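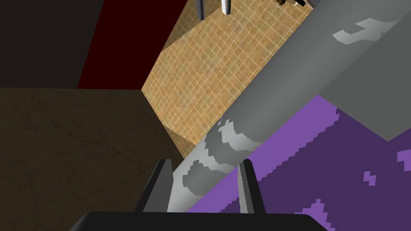

가상 무늬로 훈련한 로봇 손, 실물 집기 700회 중 604회 성공

손목 카메라 영상만으로 물체 잡는 방식… Vumadside 연구팀 결과 공개

입력 2020년 8월 20일

로봇 소프트웨어 업체 Vumadside가 시뮬레이션에서만 훈련한 집기 제어 프로그램을 실제 로봇 팔에 옮겨 시험한 결과를 공개했다. 시험은 모두 700회 진행됐으며, 로봇이 물체를 잡아 정해진 높이까지 들어 올린 경우는 604회였다. 성공률은 86.3%다.

연구팀은 'Rana'라는 이름의 훈련 방식을 썼다. 가상 공간에 놓인 물체와 바닥, 벽의 표면 무늬를 훈련 회차마다 바꿔 가며 로봇이 손목 쪽 카메라의 영상을 보고 손가락 위치를 맞추도록 하는 방법이다. 함께 공개된 훈련 화면에는 얼룩무늬가 들어간 회색 원통이 두 손가락 사이에 놓여 있고, 그 옆으로 짙고 옅은 보라색이 섞인 면이 보인다. 무늬의 가장자리는 계단처럼 각이 져 있다.

훈련에 사용한 표면 무늬는 935종이다. 타일이나 얼룩처럼 실내에서 볼 수 있는 무늬와 프로그램이 임의로 만든 색 조합을 섞었다. 조명의 방향과 밝기, 카메라가 달린 각도도 회차마다 조금씩 달라진다. 물체의 모양과 무게는 무늬와 별도로 바뀌도록 설정했다. 같은 원통이라도 어떤 회차에서는 단색으로, 다른 회차에서는 얼룩무늬로 나타난다.

시뮬레이션에서 배운 동작을 실제 로봇에 적용하면 성능이 떨어지는 문제는 이 분야에서 오래 다뤄져 왔다. 가상 화면의 색과 그림자가 실제 카메라 영상과 다르기 때문이다. 화면을 실물에 가깝게 그리는 방법도 있으나 장면 하나를 준비하는 데 시간이 많이 든다. Vumadside 연구팀은 그림의 정밀도를 높이는 작업을 줄이고 무늬의 가짓수를 늘리는 쪽을 택했다.

연구팀 관계자는 "색이 계속 바뀌면 프로그램이 특정 색에 기대어 물체를 찾을 수 없게 된다"며 "손가락과 물체 사이의 간격, 물체가 기울어진 방향처럼 무늬가 바뀌어도 남는 정보를 쓰게 하려는 것"이라고 설명했다.

실물 시험

실물 시험은 지난 3월 물류 설비 업체 Grodon의 시험동에서 시작됐다. 로봇 팔에는 두 손가락 집게를 달았고, 카메라는 손목에 한 대만 설치했다. 작업대 위나 천장에 고정하는 카메라는 쓰지 않았다. 물체는 일곱 가지를 골라 각각 100회씩 시험했다. 굵기가 다른 원통 세 가지, 상자 두 가지, 손잡이가 달린 용기와 굽은 관이 하나씩 포함됐다.

물체는 매번 위치와 방향을 바꿔 놓았다. 작업대에는 색과 무늬가 다른 덮개를 번갈아 깔았는데, 이 덮개들의 무늬는 훈련에 쓴 무늬 목록에 들어 있지 않은 것이다. 로봇이 물체를 들어 올린 뒤 3초 동안 떨어뜨리지 않아야 성공으로 기록했다. 한 번 놓치고 다시 잡은 경우는 실패로 처리했다.

물체별로는 가는 원통과 상자에서 성공률이 높았다. 가장 낮은 것은 굽은 관이었다. 관의 휜 부분을 집으면 들어 올리는 도중 물체가 돌아가면서 손가락 사이에서 빠지는 일이 잦았다. 굵은 원통은 집게가 벌어지는 폭과 물체의 지름이 거의 같아, 접근 각도가 조금만 어긋나도 손가락 끝이 옆면에 걸렸다.

비교를 위해 무늬를 고정한 채 훈련한 프로그램도 같은 물체로 시험했다. 단색 덮개 위에서는 두 프로그램의 차이가 크지 않았지만 무늬가 있는 덮개로 바꾸자 고정 무늬 쪽의 성공률은 절반 아래로 내려갔다. 물체와 바닥의 경계를 잘못 잡아 빈 곳에서 손가락을 오므리는 경우가 많았다고 연구팀은 밝혔다. 비교 시험은 본 시험과 별도로 집계했으며 700회에는 포함되지 않는다.

가까이 갈수록 좁아지는 시야

손목 카메라는 손이 물체에 다가갈수록 물체가 화면을 크게 차지한다. 집기 직전에는 물체의 일부만 보이는 때가 많고, 바닥이나 주변 벽도 조각으로만 잡힌다. 연구팀은 이 구간에서 오류가 집중된다는 점을 예비 시험에서 확인하고, 전체 훈련 화면 가운데 손가락이 물체 양옆에 놓인 단계의 비중을 늘렸다.

손가락 자체의 밝기도 바꿨다. 실제 집게는 조명에 따라 안쪽 면이 밝게 보이기도 하고 어둡게 보이기도 한다. 초기 판은 손가락 색을 고정해 두었는데, 시험동 조명 아래에서 손가락 안쪽 면을 물체의 일부로 판단하는 오류가 나왔다. 이후 판에서는 손가락의 명암도 회차별로 달라지게 했고 같은 오류는 줄었다.

훈련용 가상 공간은 Prostar라는 자체 프로그램으로 만든다. 벽과 바닥, 판 모양의 구조물을 크기별로 배치한 다음 각 면에 무늬를 따로 입히는 구조다. 면마다 무늬가 독립적으로 정해져 실제 방에서는 함께 보기 어려운 색이 한 화면에 나오기도 한다. 연구팀은 벽과 바닥을 빼고 물체의 무늬만 바꾼 훈련도 해 봤으나 결과가 더 낮았다고 덧붙였다.

남은 과제

이번 결과가 그대로 적용되는 범위는 제한적이다. 시험한 물체는 모두 단단한 재질이며 봉투나 천처럼 모양이 변하는 물체는 다루지 않았다. 투명한 물체와 표면이 거울처럼 반사되는 물체도 제외됐다. 작업대에는 한 번에 물체 하나만 올려놓았고, 여러 개가 겹쳐 쌓인 상태의 집기는 시험하지 않았다.

속도 문제도 있다. 현재 프로그램은 물체에 가까워지면 팔을 천천히 움직이며 영상을 여러 차례 다시 확인한다. Grodon 측은 분류 작업에 바로 투입하기에는 한 번 집는 데 걸리는 시간이 길다고 평가했다. 이 회사 관계자는 "바닥 덮개를 바꿔도 설정을 다시 하지 않은 점은 현장에서 쓸모가 있다"면서도 "속도가 나와야 도입 여부를 논의할 수 있다"고 말했다.

실패한 96회의 영상은 원인별로 분류 중이다. 연구팀은 손가락 접촉 뒤의 미끄러짐과 접근 각도 오류를 나눠 분석한 다음, 미끄러짐에 대해서는 손가락 끝에 압력 센서를 추가하는 방안을 검토하고 있다. 센서를 붙인 집게의 시험 일정은 정해지지 않았다.

Vumadside는 시험에 쓴 물체의 치수와 배치 조건, 회차별 성공 여부를 정리한 자료를 자사 누리집에 올렸다. Prostar 프로그램은 공개 대상에서 빠졌다. 무늬 목록은 일부만 내려받을 수 있다.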